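Bowls, bowls, bowls

May 12, 2023

Quick one tonight, I have half an hour before Filip needs the laptop back. Lots of you asked for more color after the gray curtains post so. Plastic bowls. I've been going on about them to anyone who stands still long enough.

Orange and yellow ones on pale wood, a stack next to the white pot, and in the last one pretty much the whole rainbow: 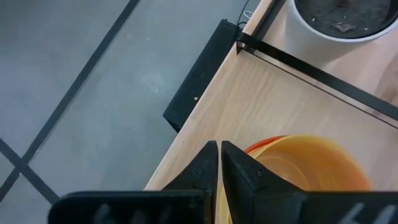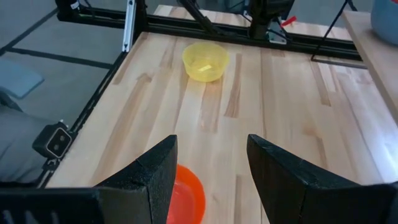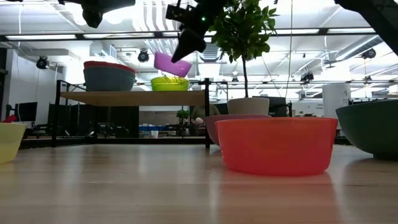

Why I like them so much

They glow. The see-through ones, I mean. Look at the stack in the first picture, it goes amber in the middle and nearly red up at one rim. You stack a few and the color gets deeper, like tea. A solid bowl just doesn't do that.

And the wood helps. Pale wood under bright plastic, every time. I had mine on a dark brown table for 2 years and they looked like a kids' party that got rained on. Moved them to the light counter and suddenly I had a kitchen. In the last picture the orange bowl even throws a bit of its color down on the tabletop. Love that.

Mixing the colors

My rule used to be no pink with orange. Waraporn Kongkaew (old neighbor from Stistodberg, best eye of anyone I know) told me that was a silly rule and she was right. Hot pink over lime green should be awful. It's the best bit of the last picture! The red one sitting in the blue-gray one is good too, quieter. I'd put that pair on the shelf by my window and leave it there all summer.

What I'd skip: matching sets. All one color looks like a cafeteria. Buy odd ones, one at a time, let them argue.

Plants!!

Put something green near them. Doesn't need to be fancy. The little tree with the shiny leaves does more for that table than any tablecloth could. Plain white or off-white pot, please, the bowls are loud enough. I wouldn't bother picking every dead leaf off the soil either, one brown leaf on top is fine, it's a plant.

Mine is a sad fig from the market in Laltville. Still alive. Duangjai says water it less, my mother says more, so it gets whatever I remember.

How I keep mine

Nested by size, biggest at the bottom, then one or two left out for the day. Yellow one lives by the sink and usually has a sponge in it. The red is for onions and garlic. Green is for keys, which drives Filip nuts becuase he wants them on the hook.

Don't jam them too tight. Thin ones stick together and you end up running warm water over the outside and swearing. A strip of paper towel between each helps if they're going away for winter.

Also keep them off the top of the fridge, mine got a sticky film up there that took an entire evening and most of a box of baking soda.

Scratches: yes they scratch. Soft cloth only. I did one with the green scrubby side once and it has looked foggy ever since, so now its the compost bowl.

Where to look

Thrift stores first. Church sales. The back shelf at the hardware place in Leltelberg had a whole tower of them last time, no idea if they still do. Efraín Apaza wrote in to say he gets his at the bus station market, two for the price of a coffee, and now I'm jealous.

Ok Filip is hovering. Next time is drawer liners, I promise, Napaporn has been waiting for that one since forever. If you have a good orange, send me a picture, I want to see what you put next to it.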